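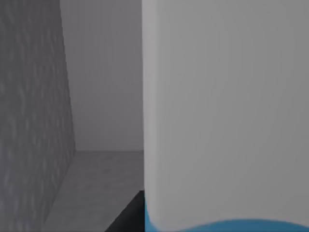 How I make well water safe after a flood

Our road in Cledville went under again in May, and my neighbor Huguette Deschamps asked me how I treat our water, so I'm writing it down (finally!).

First, let the bucket sit until the mud sinks, then pour the clear part through a clean cotton cloth. I fold mine 4 times.

Next, bring it to a full rolling boil and keep it there for one minute, or three if you live up high like my cousin in Cesurdale. Put a lid on and let it cool by itself.

Store it in a clean jug with a narrow neck and pour from it, no dipping cups! Boiling won't get rid of fuel or farm chemicals, so if the water smells like either one, use bottled.

I still get the well tested before we go back to drinking from the tap.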